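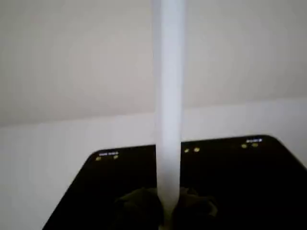
Teaching an arm to hold a long thin thing upright, by hand

I have been meaning to write this one up since September, when three people in the same week asked me how we get decent demonstrations of a job that sounds like nothing at all: pick up a rod, keep it standing straight, and carry it from one place to another. If you have already been through the earlier pages you know how to power up the arm and pair the leader handle, so I won't go over that again. If you haven't, go and do those first and come back. I'll still be here.

What you need

A follower arm with a two-finger gripper and a camera on the wrist, a leader arm or hand controller (we use a Vedari, but anything that lets you feel where you are will do), and a smooth rod that is long compared with the fingers. Ours is pale and matte. Shiny ones throw bright streaks that move around as the wrist turns, and I gave up on them after one very long afternoon. You also want a stand or a holder for the rod to start in and a second one for it to finish in.

I record with Potine, and the menu names below are from there. In Forine the same things exist, but they are tucked under Session.

Before you record anything

Sit down and do the task five times with your own fingers. I know, I know, everybody skips this! But please do it, and pay attention to the moment your fingertips close. Most people tilt the rod a little, feel it tilt, and fix it without thinking. The arm has no such reflex unless you show it one, so you want to know where your own little corrections come.

Then do it with the leader and recording switched off until it stops feeling silly. For me that takes a good half hour on a new arm. Omolara Briggs, who taught me most of this when we shared a bench at Magalhães, used to make newcomers practice until they could chat about their weekend while doing it, and I still think that's the best test there is.

Recording the grasp

1. Start with the gripper open and well clear of the rod. Rest there for a full second before you move. Those quiet frames give the policy a clean beginning to learn from.

2. Come in low. Grasping near the bottom end leaves most of the rod free above the fingers, so any lean is easy to spot in the wrist view. It also makes the lean worse, I'm afraid, so go slowly.

3. Line up before you close. The rod should sit midway between the two fingers. When one finger arrives first it pushes the rod over, and you will spend the rest of the episode chasing it.

4. Close gently and stop as soon as both fingers are touching. On our leader that is a squeeze to the first bit of resistance and no further. New people nearly always crush it.

5. Pause again, a shorter one this time, and look. If the rod is leaning, open up and regrasp. Keep that in the recording! A calm regrasp is one of the most useful things you can show.

Carrying it

Lift straight up until the bottom of the rod clears whatever it was standing in, and only then go sideways. I like to move from the shoulder and keep my wrist as quiet as I can manage, because any roll in the wrist turns into a big swing at the far end of the rod. If your software lets you scale the motion, turn it down for the carry. Half speed feels dreadful to the person holding the leader and looks lovely on playback.

Watch the camera feed on your screen as well as the real arm. The policy will only have the camera, and if you steer by leaning over to peek from the side you are using information it won't get. I catch myself doing this constantly. A piece of cardboard propped between you and the arm cures it, if you can stand it.

Letting go

Lower until you feel contact, wait a beat, open the fingers, and back away along the line you came in on. Don't whisk the gripper off to one side. More of my early episodes were spoiled in the final second than anywhere else, usually by me being pleased with myself.

How many, and which to keep

For a single start position, about 100 good episodes has been plenty for us. If you want the arm to cope with the rod starting in different places, plan on more. Our current set is 1,050, collected over several weeks by several pairs of hands, and having different hands in it helped a great deal.

Play back each batch the same day, while you can still remember what you were up to. I throw away anything where I hesitated for no reason, bumped the stand, or let go and grabbed the leader again partway through. I keep the ones with a wobble that got fixed.

Save with a note on who was driving and which holder the rod started in. In Potine that's the Notes box beside Save Episode, and it does not autosave, so press Enter before you move on to the next one.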